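3.2 Reading the surgeon's journal

I came to the Grevow's papers through Leonor Teixeira, who'd found the ship's surgeon's journal in a box of port receipts (bless her). He signs himself Arruda, and he wrote up every wound aboard in the 600 leagues to Nogueira, spelling be damned!
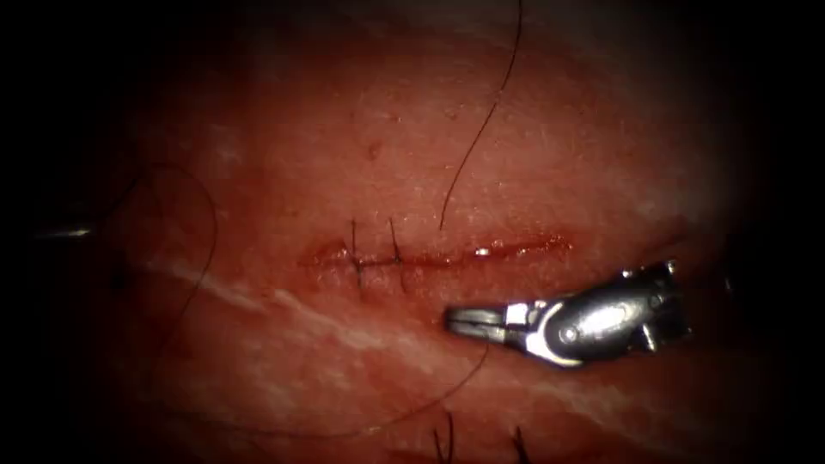
Figure 2. An incision partly closed with interrupted sutures.

By February he had some 30 men on the sick list and was trading nails for greens at Grerero, where he picked up enough of the language to haggle, and to be teased for his accent.

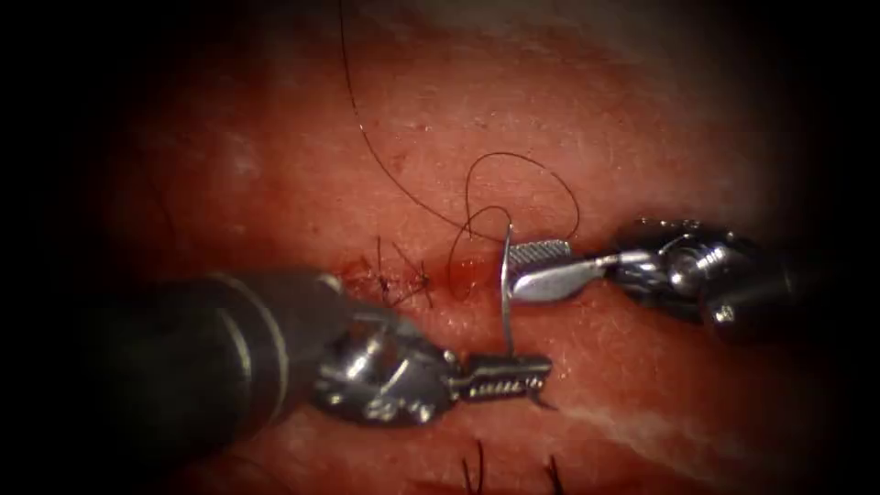 The captain's log skips that whole stay, so I've leaned on the surgeon for the harbour and its neighbours, and I've kept his place names as he wrote them.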